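Ganesum Opens Sales at Draltow Court in Gronitz

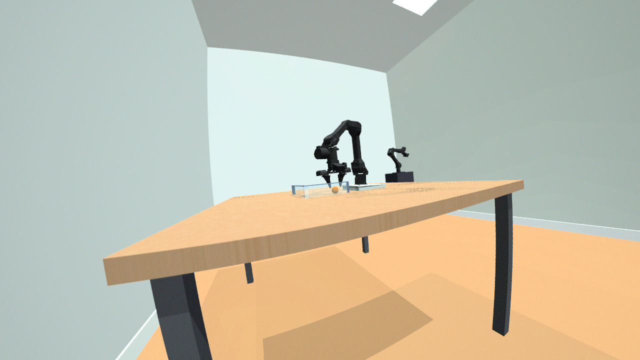

When can buyers move in?
The first keys will be handed over in July 2027.

GRONITZ, July 8, 2026 - Ganesum has opened sales of 19 apartments at Draltow Court, a new residential building on Bondarchuk Street. The homes have one or two bedrooms, and each comes with a parking space and a storage room. The building is 700 yards from the train station. Sales are handled by the Ganesum office in Gronitz, which also takes bookings for site visits.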